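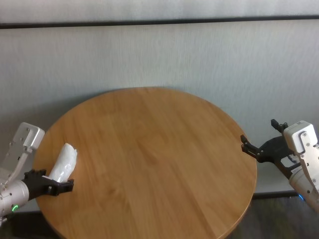
I finished Drornulberg last night, a bit over a month after buying it, so I can finally write it up properly. I played the whole thing on the standard difficulty with a controller. A friend lent me Akomow, the earlier game from the same studio, a few years back and I never got past the swamp. I didn't expect much from this one.

It's a turn-based strategy game where you run a small river port and defend it every winter. You get 6 squads at most. That sounds stingy, but the maps are small and you wouldn't want more. My first port fell in the second winter when I spent all my timber on warehouses and had nothing left for the gate.

The combat is the best part. Every unit shows you where it will end up and what it will hit before you commit. There's no hit chance to swear at. If you lose a squad it's your own fault, and you can usually see which turn you lost it on. I restarted the bridge map more times than I'd like to admit, and I got a little further each go.

Trading is weaker. Prices move every season but the colour coding on the market screen is hard to read, and the greens for "cheap" and "very cheap" look the same on my monitor. There's an option for larger text, which helped a bit. Once you have the Ploda salt route open, money stops mattering anyway. I had so much of it by the end that I just bought out every mercenary I was offered.

Performance was fine. I have it locked at 60 and it only dropped during the flood, when the whole map is covered in moving water. It crashed on me twice, both times on loading a save from inside a battle. Save before you start the fight and you should be right.

I liked the Vasiliu faction most. They're slow, they can't climb, and their archers are useless in snow, but they can build a wall in one turn. I won the last winter by putting walls in front of everything and waiting.

I won't be going for 100 per cent. There are fishing challenges and I don't enjoy them. I might do a second run on hard once they've patched the loading crash. If you've finished it with the hill clans, let me know how you handled the bridge.

4 comments
2 shares

Recent posts
Giving Akomow another go
My favourite short strategy games
Controller or mouse for turn-based games?
What I'm playing in June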